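Chapter 4
Setting Out by the Grid

What you need for this chapter: a flat table, a roll of colored tape, a tape measure, two plates. Small blocks if you have them. Pencil.

Chapter 3 was all about measuring a single object. Now, where it goes. Different problem. A table top has no rows, no columns, no street names, so people say "over there a bit" and the plate ends up in a new spot every time. Anyone who has laid a long table for a big dinner knows this one.

The fix is old and cheap. Tape lines one way, tape lines the other way, squares in between. Letter the columns, number the rows, write it on your sheet and not on the table. In this book the unit is always 1 square = 400 square centimeters, so 20 cm a side, measured from middle of tape to middle of tape. Edges of tape wander. Middles wander less.

First rule. An object belongs to the square that holds its center. A round plate is easy, the center is where two diameters cross. It can sit right over a line and still have one address and only one. 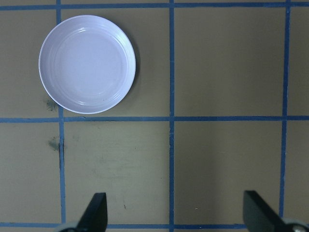 Arnaldo Calado would rather use the edge nearest the person sitting down, and he has a point: at a dinner table the eye goes to the rim, guests never see a center. He sets plates by the rim at Skoltgate and the rows come out straight. Fine for plates all the same size. Mix in a smaller one and the rim rule pulls its center forward, so we stay with centers untill section 4.5, where both rules get tried side by side.

Second rule. Say the column first, then the row. Always. C2, never 2C. Half the wrong answers in the old Sturico workbook came from swapping these.

Third rule, lines. Center exactly on a line? Take the square to the right, or the one nearer you. Doesn't matter much which rule you pick, matters that the whole class picks the same one.

Color helps when there is more then one plate. "Yellow plate, B5. Lavender plate, B3." Short, and a partner across the room can set the same table from it. Blocks get the same treatment, color then square. Two blocks in one square, list the one nearer you first.

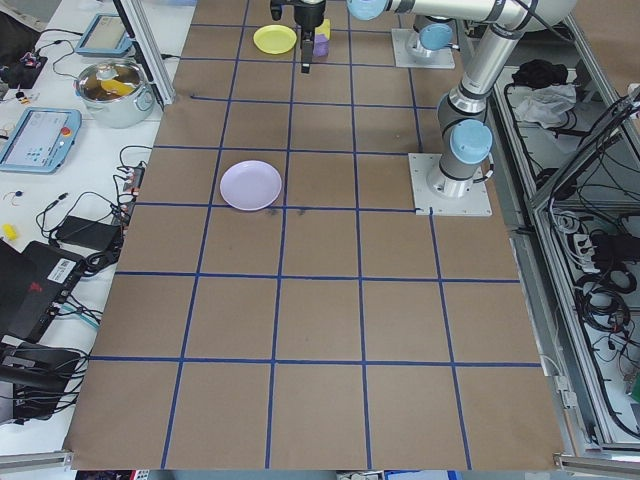
Wobbly tape is the next thing to deal with. A line that drifts 1 cm over the length of a table makes one square bigger and its neighbor smaller. Measure three squares on your own table before you start, write down all three, keep the worst. That number is your error and you'll need it in 4.3.

Warm-up, no calculator. A table top covers 1,000 square inches once the border is left out. Squares are 5 inches a side. How many squares? Then: same table, squares 10 inches a side. Why is the second answer not half the first?

4.1 Naming a square

Start at the corner on your left hand, nearest you. That square is A1.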